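Review: Vevo two-hand gripper set for recording demonstrations

By Jasper Verbruggen

We bought the Vevo set in July to replace a pair of Lamrani grippers that had stopped holding calibration. The price was 3179 for two grippers, cables, a dock and the recording software. I paid full price and have no connection to Vevo.

Our job is to collect two-handed examples for a policy that has to learn light assembly work. One person holds a gripper in each hand and does the task over and over while everything is logged. I wanted a set that could stand that for weeks, so I'm writing this after 59 hours of recording and skipping first impressions.

Handling. The handles are comfortable for adult hands and the trigger is light. You can do an hour before your wrists ask for a break. With the Lamrani pair it was closer to half that. The jaws open evenly on both sides and the linkage has no play that I can feel, even now. The bushings in it are brass-colored and have needed no attention from me.

Pads. These are the weak point. They grip well when new, but the edges crumble, and once that starts it goes quickly.

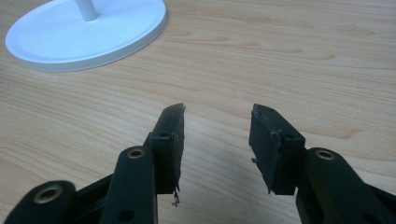
Pads with ragged edges and fibers hanging under the left one. The linkages are still fine.

Wear matters more here than it would on a hand tool. If the pads change shape halfway through a batch, the early and late examples show different contact with the same part, and the model has to learn around it. We now swap both pads at the start of each batch and write the swap into the log. A pack of spares isn't cheap, and Vevo only sells them in pairs of one size. I would have liked a harder compound as an option, even with a little less grip.

Tracking. Good in even light, poor when one hand passes close in front of the other. We lost a fair number of takes this way at first. Slowing down at the crossover helped, and so did moving the stand we were working on a little to one side. The software marks a dropout in the timeline, but it doesn't stop the recording, so you have to check each take before you keep it.

Cables. They are thin and flexible and don't pull on the wrist. They do drag over the table when you reach across, and they can catch on anything standing there. I route mine back along the forearm.

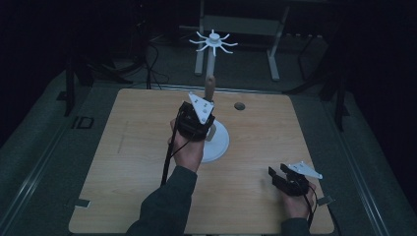 Reader comment, Firberg: We had the same trouble at the crossover. What fixed it for us was having the operator pause for a beat with both grippers open before the second hand came in. The takes get longer, but we threw away far fewer. Does the export keep the two hands on one clock?

Yes, it does. Both streams share one clock, and I haven't seen them drift. The export format is plain and well documented. Our loader took an afternoon to write.

Software. Start and stop are on the left trigger, so you don't need a second person. Batches are limited to 499 takes, after which you have to open a new one by hand. Renaming a batch also resets the task label, and I lost a morning to that.

I also looked at the Jollberg set. It's lighter, but the jaws don't open wide enough for our parts.

Score: 7 out of 9 on the scale I use for lab tools. It would be an 8 with better pads.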